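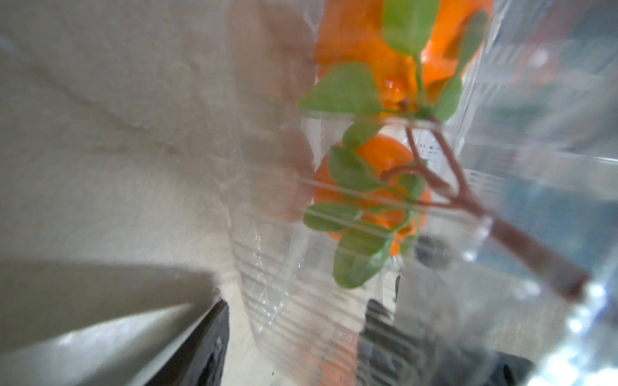 Figure 6.1 Fruit and leaves under crinkled plastic. Compare the color of the upper fruit with the lower one.

Chapter 6
Drawing What You Can See Through

I put off clear plastic for years. Glass I could fake (a few curves, a white spot near the rim, everybody nods) but the first time I sat down with an ordinary supermarket clamshell I drew the same lid four times and went home cross. So if you flipped ahead, saw what was coming and groaned, you have my sympathy! We'll go slowly, and you'll need a soft pencil, a kneaded eraser and any see-through food box you can rescue from the recycling.

Start with Figure 6.1. My students nearly always reach for one orange pencil and color both fruits the same, since they know both are orange. Cover the upper fruit with your thumb and look at the lower one alone. It's paler and softer, and the light lies across it in streaks. Those streaks belong to the plastic, and they run right over the fruit without caring where its edge is. Put them in where they fall, even when they cut your nice round shape to pieces.

Look at the leaves too. The lowest one has gone soft around the edges, and if you give it a hard outline it'll jump out in front of the wrapping. I still do this when I'm tired.

6.1 Finding the edges

A clear box has hardly any color of its own. What you get is a rim, some ridges, a few glints, and whatever is behind it showing through. On a pale table that can be very little indeed.
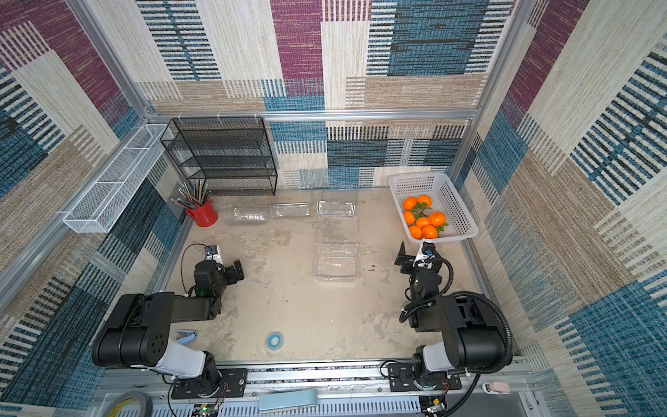 Figure 6.2 Clear containers on a pale tabletop, with a busy pattern behind.

Find the red cup of pencils and brushes first, because your eye wants to go there anyway. Now let it wander over to the clear things. The larger box nearer the middle of the table is the hard one, and I'd like you to spend a good long look on it before you draw a single line. You're hunting for faint outlines and reflections against beige, and you'll be tempted to connect them all up. Leave gaps! A rim that disappears for an inch and comes back reads as plastic, and a rim drawn all the way around reads as wire.

The stripes and blocks on the walls are a chapter to themselves (Chapter 9, if you can't wait). For now, block them in lightly as big areas of dark and light and move on.

6.2 Something inside

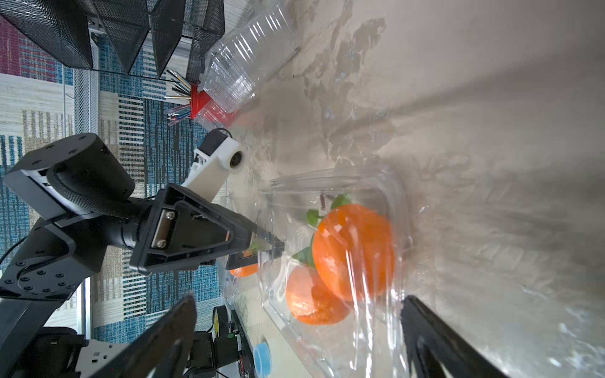 Photo: Torunn Blomqvist

Once there's fruit in the box, things get easier, and a lot more fun. The big orange gives you a strong color to work against, so the bright ridges suddenly show. Save those highlights as bare paper from the beginning. Erasing back to white works on good paper and makes a gray smear on the cheap stuff, which is what most of us are using.

Order matters here. I draw the fruit and leaves first, quite plainly, then the rim, then the reflections over the top of everything. Eskil Strand, who taught the evening class before me, did it the other way around and his boxes were better than mine, so try both.

Warm-up 6A

Take your empty box and draw it for 14 minutes using no outlines, only patches of tone. Then put a piece of fruit in it, leave the lamp where it is, and draw it again on the same sheet.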